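## 4. Oiling Your Hukwood Bedside Table

Your table ships with a light factory coat, and the first real oiling is where the grain wakes up — it's a great half hour!

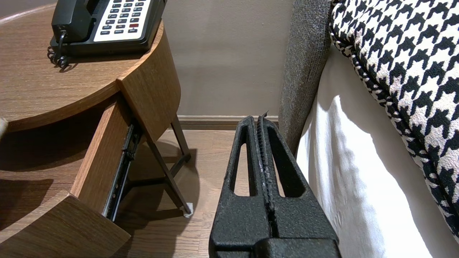
Use Rimside Clear Oil or any food-safe hardwood oil. Keep the room at 70 °F or warmer.

1. Wipe the top with a barely damp cloth and let it dry overnight.
2. Sand lightly with 400 grit, always along the grain. If you find a raised patch, start with 100 grit on that patch only.
3. Pour a small puddle of oil in the middle and spread it outward with a lint-free rag. Don't forget the rim, it drinks up a lot!
4. Wait 15 minutes, then buff off everything still shiny.
5. Repeat the next day if the top looks thirsty.

**Caution:** Oily rags can catch fire on their own. Lay them flat outdoors to dry, never in a pile.

**Note:** Tables sold before December have the older Poulain wax finish. Strip it first with Furnon remover (part 3912), or the oil will just sit there and get sticky.

Leave lamps and mugs off the top for two days.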